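Tolter 二脚型作業ロボット 製品ページ
Kustalon オフィス機器取扱室

品番 T-629
お問い合わせ受付中(在庫の有無は聞かないでください。受注生産です)

製品概要

Tolter は、オフィスや小さな作業場の「誰かがやるはずだった用事」を引き受けるために設計された、二本脚・二本腕のロボットです。製造は Druststead、国内での販売と据付は当社 Kustalon が担当しています。

先に申し上げておくと、家事はまだできません。洗濯物をたたませた場合、たたまれた何かは出てきますが、それをシャツと呼ぶかどうかはお客様のご判断になります。工場の組立ラインに立たせるのもおすすめしません。では何ができるのかというと、歩く、扉を開ける、物を取る、置く、戻ってくる。以上です。カタログの表紙にはもう少し夢のあることが書いてありますが、あれは Druststead の広報が書いたものです。

手について

五本指です。指先は黒いゴム、関節まわりは銀色の金属で、手の甲は黒いカバーで覆っています。展示会ではたいてい「本物の手みたいですね」と言われ、次に「お茶は淹れられますか」と聞かれます。淹れられません。

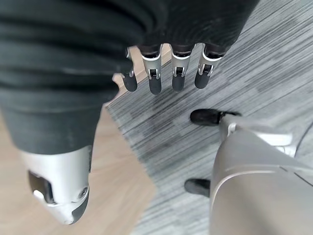
カバーは消耗品扱いで、交換は工具なしで済みます。手首側から引き抜いて、新しいものをかぶせるだけです。説明書では所要12分となっていますが、初回は親指の向きを間違える方が多いので、昼休みの直前には始めないほうがよいでしょう。指先のゴムは一本単位で注文できます。なぜか人差し指ばかり売れます。

できること・できないこと

・開き戸の開閉 可。ただし勝手に閉まるタイプは苦手です
・引き出し 可。重いものは途中であきらめます
・バインダー、ファイル類の取り出し 可
・同じものを元の場所に戻す おおむね可。「元の場所」の定義について、お客様と見解が分かれることがあります
・床の段差 カーペットと板張りの境目程度なら可
・床のケーブル またげる場合と、立ち止まって考え込む場合があります
・食器洗い 不可
・掃除機がけ 不可。掃除機のほうが先にロボットになってしまいました
・ネジ締め、検品、箱詰め 不可(次期型で対応予定。次期型の発売日は未定)

戸棚の作業について

お問い合わせが一番多いのは書類の出し入れです。人間なら考えもしない用事ですが、機械にやらせると急に長い話になります。廊下を歩き、戸棚の前で止まり、扉の可動範囲を避けて立ち、開け、目当てのものを見つけ、つかむ。ここまでで五つか六つの失敗の機会があります。Tolter は社内試験でこの一連の動作を179回行い、そのうち19回は途中で人を呼びました。黙って失敗するよりはよいと考えています。

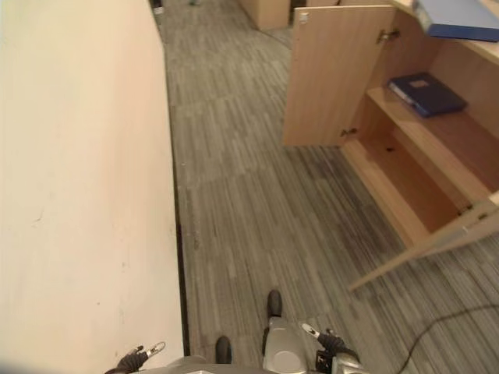 扉の開く向きは据付時に登録します。左開きと右開きが混在している職場では、戸棚ごとに登録が必要です。登録後に家具を動かした場合は再登録をお願いします。模様替えがお好きな部署には、正直なところ向いていません。

背表紙のラベルは、印刷文字であればだいたい読みます。手書きについては書いた人によります。当社の経理の字は読めませんでした。人間にも読めないので、不具合としては扱っていません。

導入されたお客様から

「最初の週は、みんな仕事の手を止めて見ていました。ファイルを一冊取ってくるのに、見物人が四人。人件費で考えると大変高くつきました。三週目には誰も見なくなり、そこから少し役に立ち始めました。いまは夕方の書類戻しだけ任せています。急ぎの書類は自分で取りに行きます」
Barrera 設計事務所 Yesenia Chávez 様

当社としては「急ぎの書類は自分で」の部分を削りたかったのですが、ご本人の希望によりそのまま載せています。

設置条件

・通路は人がひとり普通に歩ける幅が必要です。横歩きはできますが、見ている側が落ち着きません
・毛足の長い敷物は避けてください。タイルカーペット、板張り、ビニル床は問題ありません
・階段のある経路は登録できません
・照明は通常の室内灯で結構です。消灯後の自動運転はできますが、残業中の方に事前にお知らせください

付属品

本体、充電台、交換用カバー一組、指先ゴム予備、非常停止ボタン(有線)、取扱説明書。説明書は紙です。本体に取りに行かせる練習にお使いいただけます。

保証と返品

保証は12か月です。転倒による外装の傷は保証に含まれません。関節部の故障は含まれます。「思っていたほど働かない」は故障に該当しませんが、このページを最後までお読みの方からは、その件でのご連絡をまだいただいていません。

デモ機の貸出は9月分が終了しました。次回の受付についてはお問い合わせください。

ページ更新日 26/10/2019

関連製品
Tolter 用交換カバー(左右別売)
Tolter 用指先ゴム(一本から)
充電台 壁付けタイプ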